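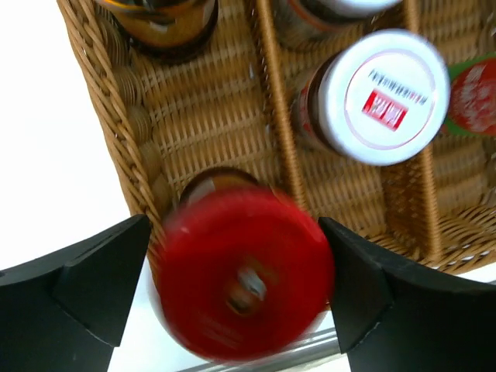
Wicker basket with woven dividers, tight plaited weave

28th September
By Lina Mahasneh

Ticket 2885: Lullholm divided basket, wrong stock count on the web shop

Problem as reported: the shop page shows the divided basket as sold out. The stockroom has plenty. Two customers wrote in to ask when it would be back. The other Lullholm items show the right numbers.

Setup: stock is kept in Purnora. The web shop runs on Bandara. The sync between them runs every night and can also be started by hand from the Purnora admin page.

Log

Checked Purnora first. Quantity on hand for the basket is 153. Nothing is on hold and the item is set to active. The price is correct.

Checked the Bandara product page. Quantity 0, "hide when out of stock" turned off, so the page still loads but the button is gray.

Ran the sync by hand. It finished with no errors. Quantity still 0. Cleared the page cache and loaded the page in a private window. Same result.

Changed the price by one cent in Purnora and ran the sync again. The new price did not reach the shop either. So the whole record is being skipped, and the quantity field is fine. Put the price back.

Opened the full sync report. The short one only lists errors, and skipped items are not counted as errors. The basket is listed as "skipped, duplicate match."

Searched Bandara for the item code, including archived products. Found 2 products with the same code. One is the live page. The other is an archived draft from March, when the supplier Trusosach sent a new price list and we imported it as a test. The draft was archived and never deleted. Archived products don't show up in the normal search, so you have to tick the box for them.

Tried changing the code on the draft. Bandara would not save it while the product was archived. Restored it as a draft, cleared the code, saved, archived it again. That worked.

Ran the sync. Basket went to 153 on the shop page and the button came back. Placed a test order and canceled it. Quantity went down by one and then back up in both systems.

Looked for other leftovers from the same import. Found 5 more archived drafts from Trusosach. None of them shares a code with a live product today, but I cleared the codes on all of them.

Cause: duplicate item code on an archived draft.

Fix: code removed from the draft, sync run by hand.

Still open: the skipped items should go into the nightly email along with the errors. I have asked Bandara support if the report can be changed. Replied to both customers. Leaving this ticket open until the next nightly sync has run, then it can be closed.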